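One Box per Table: Tidying Plan Goes to Every Room, Results to Follow

Posted in October

Every resident of Wimwood will be asked to clear the table next to their bed into a single open box before the end of the month. The plan is called Preleck, it comes from the storage company Trisoter, and it is supposed to leave students with more surface to work on. Whether it does is hard to say from what we've been given so far.
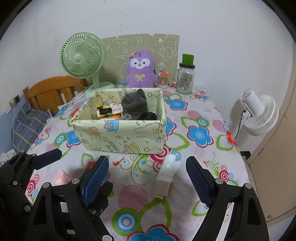

Residence Life Office, Rainer Campus
Rooms and Storage News

The idea fits on a card, and it has in fact been printed on one. You put one box in the middle of the table. Anything small that is lying around goes in. What you use every day stays out. On Sunday-night rounds there used to be a longer checklist, and few people will miss that.

Our question is what happens to the stuff in the box. On the table shown on this page, the box is a cheerful one, pale yellow-green with cartoon rabbits and stars, and inside it are a crumpled dark grey cloth, something round and black under the cloth, a yellow and black snack packet and a pink and white wrapper. A wrapper in a box is still a wrapper. The card has no line about trash, and when we asked Trisoter for one we were told that sorting is "a second phase." No date has been set for the second phase.

Then there is the size of the thing. Wimwood has 856 rooms. The trial that led to the decision covered 13 of them, all on one floor, and the residents had signed up for it. People who sign up to have a tidy table tend to be people who like a tidy table. The summary we were sent says satisfaction was high and leaves out how many residents answered, what they were asked, or what the tables looked like a week later.

Gunther Thiele, who runs room services and pushed for the plan, doesn't see a problem. "It's a box," he said. "If it doesn't work, you have a box." He said the office had looked at shelves and hanging pockets too and found that residents took them down. We asked to see that comparison and were told it had been done informally.

Thiele also pointed out that the boxes are free to residents this year. They weren't free to the office, though. The order came to $3753, taken out of the same line that pays for lamp repairs and replacement window screens. Anyone on the north side who has been waiting on a screen since spring may have an opinion about that. 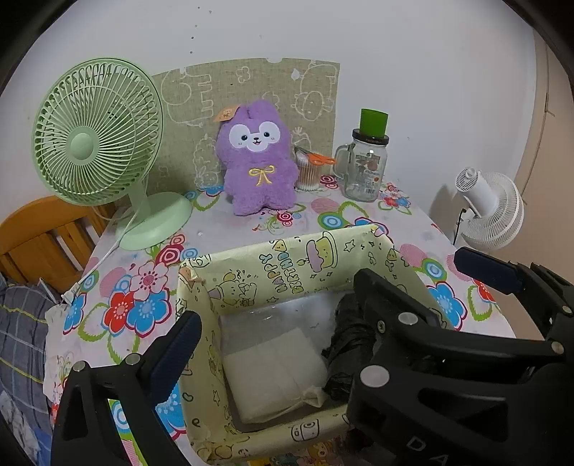

The harder part is deciding what counts as an everyday thing. A desk fan clearly can't go in a box, and it takes up a good part of a small table all by itself, cord included. Cotton swabs already have their own container and don't gain much by being moved to a second one. A purple plush with a yellow bow isn't in anybody's way at the back against the wall, and we can't see a resident being talked into putting it under a snack packet. Take those out of the count and the box is left with a handful of odds and ends, while taking up the middle of the tablecloth.

Supporters say that is enough, and that having one place to look for small items saves time in the morning. Maybe so. One resident from the trial floor told us she now loses things in the box where she used to lose them on the table, but finds them faster. Another said he uses his for socks.

Room checks will go on as before, and the office says no one will be marked down for skipping the box. There is a drawing for the first 50 residents who turn in their cards, prize not yet announced. Boxes can be picked up at the Wimwood front desk after 4 p.m. Bring your room key. The office says it will publish numbers from the full rollout, and we have asked that they include a count of boxes returned.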